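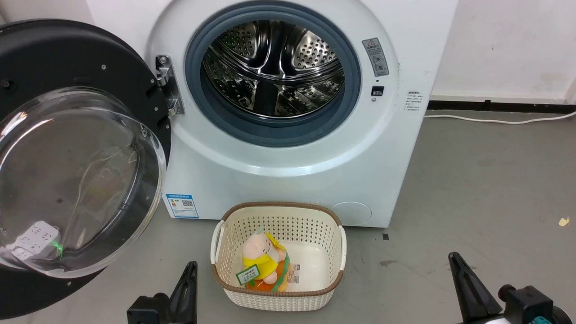 Malachy Costello wants it on record that he has never cleaned a door gasket in his life and his shirts smell fine. He asked that this go at the front of the section, and it has. His shirts are his own business. The rest of the house at Laldale shares the drum, so please read on.

Section 4. Front-loading washer: first use, loading, unloading and upkeep

This section replaces the laminated sheet that used to hang over the machine. The sheet was copied from a detergent carton, and a good half of it was there to sell detergent. Where the maker's booklet and this section disagree on anything electrical, follow the booklet. Where they disagree on how much powder to use, I would trust neither one until you have run a few loads.

4.1 Before the first load

1. Check that the machine stands level. Push down on each front corner of the top in turn. If it rocks, adjust the feet before you go any further. Folded cardboard under a foot gets soggy and works its way out.

2. Open the door all the way. It swings to the left, so keep that side clear.

3. Look inside the drum. Turn it slowly by hand and feel around the raised baffles for anything left behind. Packing material, coins and hairpins all turn up there.

4. Check the holes in the drum wall for bits of tape or foam.

5. Run one empty cycle, hot, with no detergent. The booklet calls for a special drum cleaner on this first run. Odair Holanda bought a box of it when the machine came to Laldale and could not tell the difference. Neither could I.

6. When the cycle ends, wait for the door lock to release. This can take a couple of minutes.

CAUTION: Do not pull on the door while it is locked. The catch goes into a small slot on the front panel, and a bent catch means no washing until somebody comes out from Ulham to fix it.

Note: Leave the warning label on the front panel where it is. It peels if you scrub at it. Wipe it with a damp cloth.

4.2 Sorting

You will hear that laundry has to be sorted into six piles. I have my doubts about anything over three. What we do is darks, lights, and towels with bedding. Wool goes by hand in the sink.

1. Empty every pocket.

2. Close zippers and hooks. Leave shirt buttons open.

3. Turn jeans and printed T-shirts inside out.

4. Put socks and other small things in a mesh bag. The claim that washers eat socks is mostly false, but a baby sock can get into the folds of the gasket and stay there through several loads.

5. Bring one load at a time down in the basket. If it will not fit in the basket without a heap on top, split it.

Note: The basket is plastic and has openings in its sides, so small items can poke out as you carry it. It is for dry clothes going in and spun clothes coming out. Anything dripping goes in a bucket.

4.3 Loading

1. Set the basket on the floor in front of the machine, close enough that you can lift from one to the other without taking a step. Keep it out of the path of the door.

2. Put items in one by one, shaken out. A sheet that goes in as a ball comes out as a ball, with somebody's pillowcase dry in the middle of it.

3. Stop when you can still fit your hand, upright, between the top of the load and the top of the drum. The capacity figure in the sales leaflet assumes some kind of cotton I have never owned.

4. Do not wash one heavy thing by itself. A bath mat alone will thump. Add two or three towels.

5. Run a finger around the inside of the gasket to make sure no cloth is caught in it.

6. Slide the basket back and close the door with a firm push. You should feel it catch.

CAUTION: Look in the drum before closing the door, every time, even if you opened it yourself a minute ago. Children and cats can climb in.

4.4 Detergent

Start with half the amount printed on the carton. If clothes come out dingy, go up a little. If there is foam against the door glass at the end of the rinse, go down.

Vinzenz Pfister kept a notebook on this and is of the opinion that the water at Laldale is soft enough for a quarter of the printed dose. He may be right about his own things, which are mostly office shirts. I would not try it on soccer socks.

Fabric softener is optional. Leave it out for towels. The carton says it makes them thirstier, and mine did the opposite.

4.5 Unloading

1. Wait for the lock, then open the door all the way.

2. Put the basket back in front of the opening.

3. Pull long items out by one end and let them fold into the basket. Tugging on a whole knot at once strains the seams.

4. Turn the drum one full turn by hand and check the top and behind each baffle. Small items cling up there after a fast spin.

5. Check the gasket folds.

6. Carry the basket by both side handles, one in each hand. One handle is asking a lot of it when the load is towels.

7. Leave the door open. The booklet says ajar. I say wide, if there is room, for at least the rest of the afternoon. A closed door and a damp gasket give you the smell that people then spend money trying to get rid of.

4.6 Upkeep

After every load: wipe the gasket, including the underside of the fold, with the rag kept for it. Wipe the inside of the door glass.

Once a month: clean the filter. It sits behind the round cover low on the right of the front panel.

1. Switch the machine off and unplug it. Let any hot water cool first.

2. Lay an old towel on the floor and set a shallow tray under the cover.

3. Open the cover slowly, following the booklet for how yours comes loose. Water will come out. The booklet says "a small amount." Have a second towel ready.

4. Take out the filter, pick off the lint and rinse it under the faucet.

5. Feel inside the opening for coins or buttons.

6. Put the filter back, tighten it and close the cover.

7. Run a short rinse and check the floor for drips.

Twice a year, in March and again in the fall: one hot empty cycle. Catalina Ocampo adds vinegar. I have read that vinegar is good for the rubber and also that it ruins it, from people equally sure of themselves, so I use plain hot water.

Note: The energy label on the front is there for comparing machines in a store. It won't tell you what your own loads cost. Take the meter reading before and after if you care to know.

4.7 If something goes wrong

Door will not open after the cycle: wait. If it is still locked after ten minutes, look for water behind the glass. If there is any, run a drain cycle.

Machine thumps during spin: stop it, wait for the lock, spread the load out by hand, start the spin again. If it thumps empty, go back to step 1 of 4.1.

Gray streaks on light clothes: wipe the gasket and look at the rag. If the rag comes away gray, you have found them.

Water on the floor: check the filter cover first, then the hose behind. Soledad Valdebenito has the number for the repair shop in Ulham. They will offer a yearly service plan over the phone. Get the price of the single visit before you agree to anything.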